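Prellutwood Linen Room: Progress Report
To: Lindalvo Fund desk, attention Lindalva Marinho
From: Thaís Pacheco, Linen and Laundry
Thursday, December 9, 2021

Dear Lindalva,

What a good few weeks we've had! When I wrote last the new shelves were still flat in their boxes and I was sorting on the hallway floor. The shelves are up now, the folding table is in, and the towels have mostly found their way to where they belong. Your grant paid for nearly all of it and I'm really happy to be able to show you how far it has gone.

Sorting

We started with towels, as agreed, and left the sheets for the new year. Everything went into piles by size first and then by condition. The good ones go back to the bedrooms, the tired ones go to the cleaning cupboard, and anything with a torn hem goes in the mending bag. I had expected the mending bag to be huge and it's only half full, which says a lot for the quality people gave us in the first place.

The bath towels from the Araújo house were the nicest surprise (they'd been sitting in a closet upstairs for years). They are thick and soft and they wash beautifully. The hand towels are more of a mixed bag. A few had gone stiff, and a second rinse with no softener brought most of them back.

The speckled grays

I've grown very fond of the dark gray towels with the pale flecks. They have a proper looped pile, they hide a makeup smudge better than the plain whites, and residents ask for them by color. The weave looks almost like tweed on the pale wood of the table, and I'd love to make them the standard for the ground floor bathrooms when we next buy.

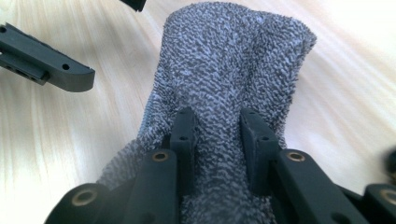
Folding and shelving

We fold in thirds lengthwise and then in half and half again, with the rounded edge facing out. It took a week for everyone to stop doing it their own way! The stacks sit straight now and you can pull one out without the rest coming down. Each shelf has a Fastik label on the front edge with the size and the floor. The labels on the lowest shelf keep peeling where the mop catches them, so I'm going to move those up to the uprights.

One thing that didn't work was the deep shelf by the window. Towels got pushed to the back and forgotten there. I've given it over to spare blankets.

Money

We have spent $2,282 to date, on shelving, the table, labels and laundry supplies. The Statlow invoice for the last 3 shelf brackets came in November and is included. We also bought 36 new washcloths, a little under what I had planned to pay. Receipts are in the folder I sent to your office.

Still to do

Finish the mending bag.
Find a lidded hamper for the second floor landing.
Start on the sheets, beginning with the fitted ones. These could take up to three weeks, as none of them are marked by size.

Come by and see the room if you're over this way. Mornings are best, before the dryers get going.

Warmly,
Thaís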